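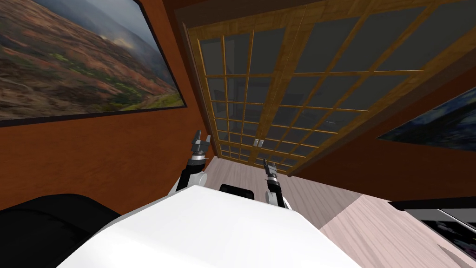 Recording a teleoperated demo in the Verkimetti simulator

Applies to the two-arm setup with parallel grippers. You need the simulator, two hand controllers and the Greltura recorder plug-in. Headset optional.

Before you start

Load the room scene and let the physics settle. Objects that are still moving when you press record will give you a first segment you have to throw away. Check that both controllers are paired and that left drives left. Swapped controllers are the most common fault in submitted demos, and the log does not catch it.

Set the control rate in the session panel. The default is fine for reaching and grasping. Leave the camera settings alone once you have recorded your first take, or the takes cannot be merged later.

Step 1. Home the arms

Hold both grip buttons until the arms stop at the home pose. Both grippers should be empty and open. Release the buttons, then squeeze each trigger once to confirm that the fingers follow.

Step 2. Start the recorder

Press record and hold still for 2 seconds. The exporter uses this pause to find the start of the episode. Type the task label now, in lower case, as it appears in the task list. For the picture task the label is "pick up picture from floor".

Step 3. Approach

Move one arm at a time. Drive the gripper to a point above the object and stop. Switch to the wrist view and open the fingers fully. Turn the wrist until the fingers sit where you want them over the object, then correct sideways position, then height. Doing height last saves a lot of contact with the floor. 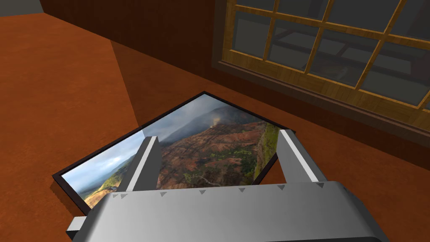
Wrist view during the approach, fingers spread over the framed picture.

A flat object is harder than it looks in the room view. If the frame is wider than the finger opening, do not press down on the middle of it. Back off, go to an edge or a corner, and bring one finger in low along the floor.

Step 4. Grasp and lift

Close the trigger slowly. When the contact light comes on, wait a moment, then lift straight up. If the object slips, open, back off and try again without stopping the recorder. Up to 4 retries per episode are accepted.

Step 5. End the episode

Hold still again, press stop and mark the take good or bad. Bad takes are kept but are left out of the export.

Export

Run the export from the Greltura menu. A full set is 100 good takes. Play back the first and last take before you upload.

Questions about task labels go to Eleni Popescu. Controller mapping is maintained by Gilmar Bastos.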